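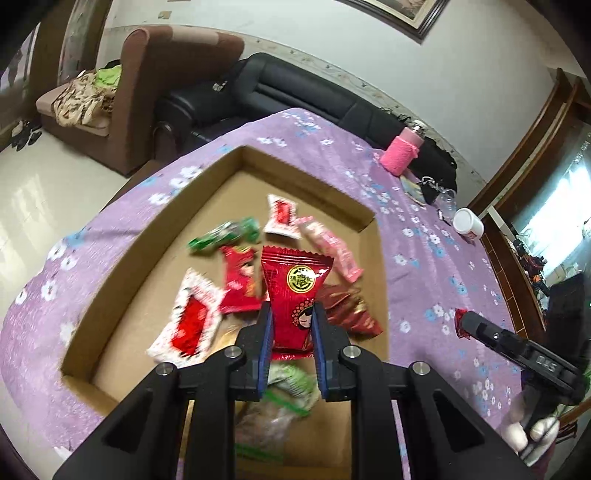
Wrapped sweets in an open cardboard tray on a flowered tablecloth.

Tomby review: a paid social network for groups that mostly does what it says

By Brigitta Koller
Jan 25, 2022

I have been using Tomby since August, first on my own and then with a neighbourhood group in Vondville that used to live on Facebook. The group has 600 members on paper. Far fewer post, as in any group, but it was large enough to show where the service copes well and where it struggles.

Tomby is made by a small company called Auer. It has no adverts. You pay a subscription to run a group and the people you invite join without paying. Members see posts in date order and nothing is shown to them that was not posted in a group they belong to. There are no suggested accounts, no short videos from strangers and no public profile that anyone outside the group can find.

Signing up

The first account takes a few minutes. You give an email address, choose a display name and confirm both. Tomby asks for a phone number but lets you skip that step, though the skip link is small and grey and several of our members missed it. I would like to see that fixed. A company that sells itself on collecting less should make it easy to say no.

Real names are not required. The person running a group can ask for them as a rule of the group, and we did, as we had done before.

Inviting people is done by link or by uploading a list of email addresses. I used the link. You can set it to expire, and you can ask new members to answer a question before they are let in. Ours asks which street they live on. The answers go to a page where an admin accepts or refuses each one, and the page is clear and quick to work through.

There is no tool for bringing old posts across from Facebook. Auer says in its help pages that it is considering one. You can download a copy of your own data from Facebook, but Tomby will not read it, and other members' posts would not be in it anyway. We copied over a handful of useful things by hand, such as the list of recommended plumbers and the instructions for reporting a broken street light. The rest stayed behind.

Everyday use

The main screen is a list of posts, newest first. You can change it so that a post moves back to the top when somebody replies. I tried both and kept the second, which suits a group where people ask questions and get answers the next day.

Replies are threaded one level deep. You can reply to a post and you can reply to a reply, and after that everything sits in the same line. Long discussions get hard to follow. A thread on parking near the school grew to several screens and by the end people were quoting each other by name to show who they were talking to.

Photos upload at a decent size and are not squashed as badly as I am used to. Video is limited to 2 minutes. That will annoy some groups and did not bother ours at all.

Search is good. It looks through posts, replies and the names of attached files, and it gives results in a sensible order. I found a post on bin collection with one word of its title. Facebook's group search used to send me through pages of things I did not want, so this alone has saved me time.

Events are the weak part. You can create one with a place and a time, and people can say whether they are coming, but you cannot repeat an event. Our coffee morning has to be entered afresh every time. There is no way to copy an old event either. I keep the wording in a note on my phone and paste it in.

Notifications are better than I expected. By default you get one email in the evening with the day's posts in it, and nothing on your phone unless someone replies to you. Members who want every alert can switch them on. A few of our older members read only the evening email and answer by replying to it, and the reply appears in the group properly, without the long tail of quoted text that usually comes with that sort of feature.

The apps

There is an app for iPhone and one for Android, and the website works in any browser I tried. The website is the best of the three. The iPhone app is close behind it. The Android app is slower to open and for a while in the autumn it lost half-written posts if you switched to another app and came back. An update has fixed that on my phone, but one of our members still sees it on an older handset.

None of the apps works without a connection. You cannot read even the posts you have already opened. On a train this is irritating.

Running the group

The admin tools are plain and I mean that as praise. You can hide a post, remove it, lock its replies or stop a person from posting for a time. Each of these needs a written reason, and the member is shown it. There is a log of everything the admins have done, which all the admins can read. You can choose to let ordinary members read it as well. We turned that on after some discussion and it has cut down on complaints that posts vanish for no reason.

What is missing is any kind of filter. You cannot hold posts that contain certain words or links, so spam has to be dealt with by hand. We have had very little, as members have to be let in one by one. A group that is open to anyone would have a harder time.

Reports from members go to the group's admins first. If the admins do nothing for 7 days, the report goes to Auer. I like having the second step. I tested it with a report against one of my own posts and left it alone. An email came from Auer, written by a person, asking me what had happened. I explained and they closed it.

Support in general is polite and slow. My question on changing the billing address was answered after three working days. There is no chat and no phone number.

Privacy

Tomby's privacy notice is short enough to read in one sitting. It says the company keeps your email address, your posts and basic records of when you signed in, and that it does not sell any of this or use it to choose adverts. I cannot check what happens on its servers, so this is a report of what the company says. What I can say is that the website loaded no advertising trackers in the browser tool I use to look for them.

Posts are not end-to-end encrypted. Auer's staff could read them if they had to, and the notice says so and lists the cases. For a group that talks bin days and lost cats I am happy with that. For anything sensitive I would use something else.

Deleting an account is simple. The button is on the main settings page. Your account is held for 14 days in case you change your mind, and then it goes. You are asked whether to remove your posts as well or leave them under the words 'former member'. I deleted a test account this way and its posts went from the group at the end of the wait.

You can download everything you have posted as a set of plain files with the photos in a folder. An admin can download the whole group, though members are told when this is done. The files open in any text editor and are well labelled.

Price

A group costs £7 a month and the fee is the same however many members you have. There is a free trial and it does not ask for a card. We pay by passing the hat round at the coffee morning, and so far it has covered the cost.

If you stop paying, the group becomes read-only. Nothing is deleted for a year. I think that is fair, and I would like it to be stated on the pricing page as well as in the terms, where I found it.

Against Bunier

The obvious comparison is with Bunier, which does a similar job and has a free version. I ran a small test group on it for a month. Bunier looks nicer and its events are much better, with repeats and reminders and a calendar you can add to your phone. Its free version puts sponsored posts in the list, though — marked as such, but in the same type and size as the rest — and the paid version charges by the member. For a group of our size that would come to far more than we could collect.

Bunier also pushes you to fill in a profile, and it kept suggesting other groups I might like to join. Some people will want that. I had moved to get away from it.

For a family or a small club that mostly arranges meetings, I would pick Bunier and pay for it. For a large group that mostly talks, I would pick Tomby.

Will people follow you?

This matters more than any feature and no review can answer it for you. When we moved, we left the Facebook group open with a notice pinned at the top, and for several weeks we posted in both places. Many people never came. Some have come and gone quiet. A few objected to having another password, and I understand that.

The ones who did move post more than they used to, and questions get answered. Arguments still happen. The parking thread would have been just as bad anywhere.

If you are thinking of doing the same, start with the people who answer questions and get them settled in first. We sent the link to everyone at once and for the first week new members arrived to a nearly empty page.

Good points

No adverts and posts in date order
Search that works
The evening email, including replying to it
One price for any size of group
Easy to leave and take your posts with you

Bad points

No repeating events
No filters for admins
Long threads are hard to follow
Android app still behind the others
Slow support

I have renewed our subscription for another year. Auer lists repeating events among its plans for the spring, and I will update this review if they arrive.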